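Cómo nivelar una mesa de trabajo larga

Procedimiento para mesas de cuatro patas con pies regulables M8.
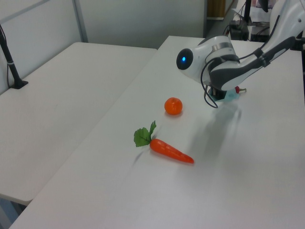 Mesa blanca larga, vista en diagonal.

Material: nivel de burbuja de 200 cm o regla recta con nivel corto, llave fija de 13 y rotulador.

1. Retire el peso que pueda moverse. Lo que vaya atornillado al tablero se deja puesto, pues la flexión cambia con la carga.

2. Afloje las contratuercas de los cuatro pies y enrósquelos hasta el tope. Después saque cada uno 2 vueltas.

3. Coloque el nivel a lo largo, junto al borde trasero. Marque la pata más alta: será la referencia y no se vuelve a tocar.

4. Corrija primero el eje largo y luego el transversal. Con rosca M8 de paso 1,25, media vuelta equivale a 0,625 mm.

5. Compruebe las dos diagonales. Si una marca bien y la otra no, hay un pie sin apoyo. Bájelo hasta notar resistencia al girarlo con la mano.

6. Apriete las contratuercas sujetando el pie con la otra mano y repita la lectura.

En suelos de resina conviene revisar al día siguiente. Los pies Hotton con base de goma ceden un poco durante las primeras horas; los Suvholm, de base rígida, no requieren esta segunda lectura.

Texto: Rocío Ticona. Ficha de taller 231.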